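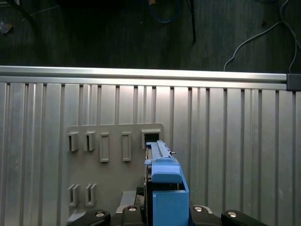 # Ludasard panel notes: openings, clips and the blue part

Print this page | E-mail this page

This readme belongs to the Ludasard folder. It explains how we name the things on the light-gray panel and how we write down one fitting of the blue part. Please read it before you add your own notes, because two people already used the same word for different openings.

## The panel

The panel is flat, matte and light gray, and its upper corners are a little rounded. It stands against the ribbed aluminum wall. We number the features of the upper row from left to right, as you see them when you stand in front:

- U1 and U2: short clips which stick out, each with a vertical slot
- U3 and U4: taller and narrow, recessed, with a raised rim
- U5: the larger opening in the upper right corner, dark inside

Lower on the panel, near the left edge, there are two more clips of the same look as U1 and U2. They are L1 and L2. In the old sheets from Hirkier they were called "6 and 7". Please do not use these numbers any more.

The blue part goes to U5. The other positions are named only so that a note can say where a mark or a scratch is.

## The blue part

It is plastic. From bottom to top we say:

- housing: the boxy lower section, open at the top
- crossbar: the rounded bar over the housing
- rail: the narrow ridged piece at the top end, which goes in first

A small metallic pin sticks out sideways near the rail. Write "pin" and not "screw". Maksym Marchuk checked the word with Savchuk, who made our spare parts list, and they also say pin.

## How a fitting is written down

One fitting is one line in fittings.txt. The fields are separated with a semicolon:

 part; position; stage; person; remark

For stage there are 4 allowed words: "before", "tip in", "seated", "out". Use "tip in" when the end of the rail has entered the opening but the rest of the part is still outside. Use "seated" only after you pulled lightly and the part stayed. If you are not sure, write "tip in" and put your doubt in the remark.

Example of a line:

 blue; U5; tip in; Tkachuk; rail at an angle

The file has 700 lines now. In 150 of them the remark is empty, and this is allowed. Lines 1 to 230 were typed by Pylyp Tkachuk from paper, and the spelling of the remarks was left as it was.

## Known problems

The word "left" is not always clear in the older lines. Some people meant the left of the panel and some meant the left of the blue part. From May everybody writes "panel left" or "part left".

The aluminum wall has wide and narrow ribs. We do not number them. A remark such as "by the third rib" can not be checked later, so give the nearest clip instead.

## Contact

Questions about the names go to Kyrylo Kobzar at Dekidach. Corrections of single lines can be made directly in the file, with your name in the remark.

Print this page | E-mail this page

## Comments (3)

**Hannelore Frerichs**
Is a fitting with "out" a new line, or do I change the old one? I have been changing the old one.

**Kyrylo Kobzar**
New line please. The old line must stay. I will add it to the text.

**Bohdan Tkachenko**
Line 312 has U6 as position. I think it is U5 but I did not touch it.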